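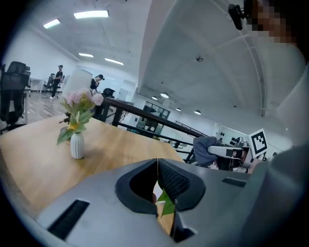
Rindum 2 is out, and your phone's home screen is about to get a lot less boring

December 30, 2020 – Hi everybody, Parvaneh Rashti here from Paquette. I get to write the announcement this time, and I'm thrilled, since Rindum 2 is the update I've been bugging our team for ever since August!

If you haven't met Rindum yet, it's our free wallpaper app for Android phones and tablets. You pick a few collections you like, tell it how often you want a change, and it swaps your background for you. I have mine set to change every morning (my sister changes hers every hour, which would drive me up the wall).

So what's new? First, the library. We now have 2,726 wallpapers, and 255 of them are brand new with this release. There are city lights, foggy mountains, old maps, plain soft colors for people who like to see their icons, and a whole bunch of patterns drawn by Golnar Talebi, who did the lovely tile set in the first version.

Second, cropping finally works the way it should. You can slide and pinch the picture before you set it, and the lock screen and home screen can each have their own. That was the top request in our inbox by a mile.

"I draw on a big monitor, so seeing a pattern shrink down behind a clock is always a little scary," Golnar told me. "Now I can move it over until it sits right."

We also fixed the bug that turned some dark wallpapers gray after a restart. Sorry about that one – and thank you to everyone who sent screenshots!

Rindum 2 is a free download, with 70 extra wallpapers in the Dikex pack for anyone who wants to pay a little and support the artists. If you already have the app, just update it. Your favorites and your schedule will carry over.

Press questions, review copies and artist submissions can come straight to me, Parvaneh Rashti, at the Paquette press desk.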